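Progress report to the fund, second period
Project: review of the Cisance kitchen simulation kit
Prepared by: Lornby test group
June 11, 2018

1. Work done since March

We received the full version of the Cisance kit from the supplier, Hajdu, and installed it on both of our computers. The kit gives simulated kitchens in which a robot can be trained before it meets a real one. From the 500 tasks in our plan we have run 219. Most of them use the appliance with the wire rack, because rack tasks were the main wish of our partner in Dristow.

The display beside the compartment has its own bright picture, and the inner walls give soft reflections. We consider this level of detail enough for our tests.
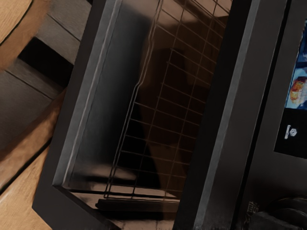
2. Surfaces and light

The wooden table is also well made. The grain is fine and the curved edge is drawn cleanly. One point remains open: the bright patch on the top becomes almost white, and the grain is hard to follow there. We have asked Hajdu if the light can be set lower by the user.
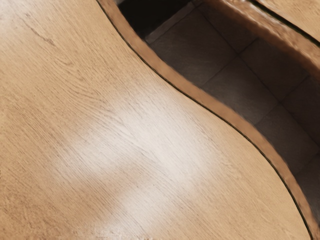

3. Rack model

We have one remark about shape. The left rail of the rack looks bent in some views, with small kinks near the top. We do not know yet if this is in the model or comes from the drawing of it. The supplier has our report and 16 saved views.
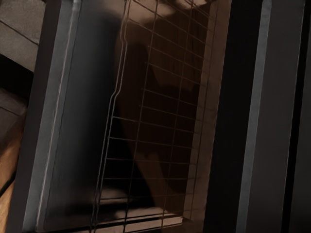
Rack in the simulated compartment, with the bent rail at left.

4. Next period

We will run about 300 more tasks and then write our advice on the purchase of the yearly license. The budget is unchanged.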